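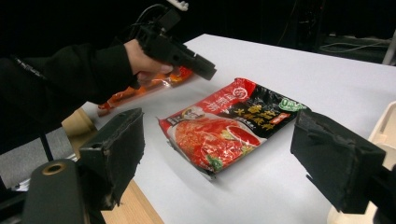
2 March 2026

Back on the choir wagon! I swore in February that I was done with Monday rehearsals, and then Ngaio Goodwin rang me at lunch and said they were short on altos again and would I please, please come, and of course I said yes before she'd even finished (I have no spine where Ngaio is concerned).

So off I went to Sedville on the bus, which took forever, with my old folder and a throat like sandpaper. They've moved us into the upstairs hall and the piano up there is so flat it's practically in another key. Manaia kept stopping to apologize for it. We did warm-ups, then the lullaby, then the long Latin thing I can never get through without losing my place on page 6. Lost it again tonight. The woman next to me from Ashby hummed my note into my ear, bless her, and I hung on to her for the rest of it.

The big news is the spring concert. We're singing in Brornonthorpe, in the church with the freezing floor, and they're hoping for around 200 people. I nearly choked on my cough drop! Last time we had three rows, and one of those was my family. There are only 24 of us, so there's no hiding at the back moving my mouth, much as I'd like to.

Got home starving and had toast over the sink. I've been singing the lullaby all evening and I still can't get that jump in the second verse, I slide up to it like a trombone every single time. Manaia says to think of the note before I open my mouth. Easy for a soprano to say.

Must find my black skirt. I think it's in the suitcase under the bed, and I think the zipper's gone. Bed now, it's way past eleven.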